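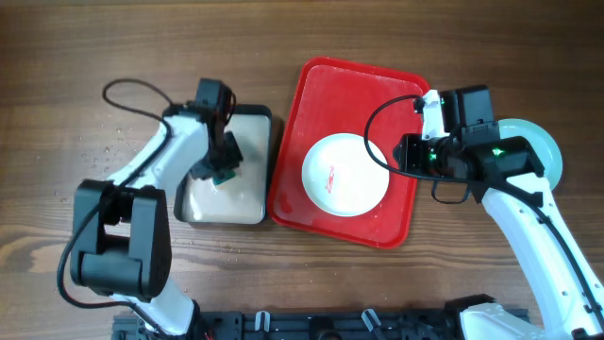
Rumer Shared Workshop — Robot Arm Group, Bench Guide

Section 4. Setting up the two arms for dish work

By now you should have both arms bolted to the rail and moving under their own power (if not, go back to Section 3 and take your time with it, we'll wait). This section takes you from two arms that wave around nicely to two arms that can pick a plate out of a tray without giving you a heart attack. Set aside an evening for it, and bring a friend if you can, as a second pair of hands is lovely to have during step 6.

What you need on the table: the shallow metal tray, the red plastic tray, a couple of small plates, something small for the left gripper to hold, and a dry towel. We like the white plate with the little red fish on it, mostly out of affection, but it does help that the fish shows you at a glance which way the plate is turned.

1. Switch off the Coppens power supply and wait for the lights on the grippers to go out.

2. Wipe the tabletop. Then set the metal tray on the left and the red tray beside it, edges nearly touching. The red one can sit at a slight tilt. Ours always does, and the arms don't mind.

3. Check the cables. Each arm needs a loose loop near the gripper, big enough that the wrist can turn all the way in both directions, and the rest should follow the white links down to the base. Clip anything left over to the rail with the small white clips.

Note: If a loop hangs low enough to brush a tray, shorten it now. A cable that snags on a tray rim will pull the whole tray along with it, and the plate too.

4. Power on. Open the Starent control panel on the laptop and choose "Home both." The arms move one after the other, left first.

5. Set the speed limit to 25 percent for both arms. You can raise it later, once you have a few clean runs behind you, but please stay at 25 for this whole section, even if it feels like watching paint dry.

6. Guide the left gripper by hand until it hangs over the metal tray, then press "Save point." Do the same for the right gripper over the far rim of the red tray. Keep one hand under the arm while it is in free mode — it is heavier than it looks, and it will sag the moment you let go.

7. Put your small object between the left fingers and close the gripper slowly. Start with a grip setting of 200 and go up a little at a time until the object stays put when you nudge it. Plates want a gentler touch, so start lower on the right side.

8. Run the saved points three times with nothing in the grippers, and then three times with a plate.

CAUTION: Water and motors do not get along. A few drops on the wood can be wiped up between runs, but stop both arms before you reach in with the towel, and never set a full tray under a gripper. If water gets onto a joint housing or a connector, cut the power and leave the arm alone overnight.

CAUTION: Keep your fingers out of the space between the two arms whenever the panel shows "Live." The arms do not know you are there.

If you see error 783 on the panel, the two saved points are too close together. Move the right one a little farther out, save again, and carry on. Kobe Stevens keeps the Reder notebook on the shelf by the door, where you can write down your grip settings for whoever has the bench next.

Next: Section 5, Passing a plate from one arm to the other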